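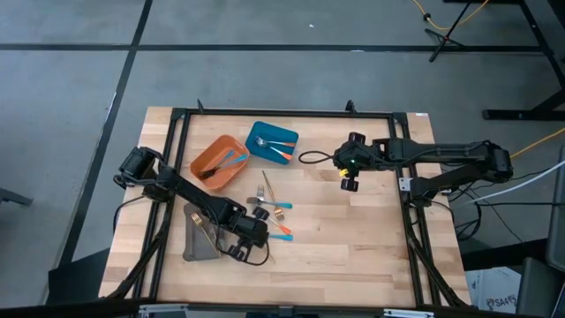
Prev by Date | Next by Date | Thread Index | List Home

Re: [brarkeck-kitchen] Potluck cutlery and the hall dishwasher
From: Rekha Krishnan
March 2026

Rogelio Pangilinan wrote:
> Can we stop buying disposable forks? We went through a box of 300
> in December and still ran short at dessert. Also, does anyone know
> if the dishwasher at Brarkeck Hall can be used by groups like ours?

Yes, we can use it. I asked Inna Lytvynenko at the hall office. It has to be drained and switched off by whoever locks up, and the rinse takes 4 minutes once it has warmed up. Please scrape plates first. The filter clogs on rice.

On the forks, I agree. We had 62 people signed up last time, and washing for that number is manageable if two people stay on after the meal. I can do the next one. Venkatesh, are you still free?

I would like to stay with colored handles so our things don't get mixed up with the hall's drawer.

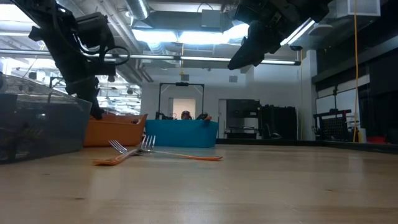

Forks with orange handles, bins behind.

Knives are a separate matter. Sreekumar has offered his old set, but the handles are wood and I don't want to put them through the machine. If you have spare dessert spoons, bring them along and mark them with tape.

The sign-up sheet for main dishes is still short of anything without nuts.

Rekha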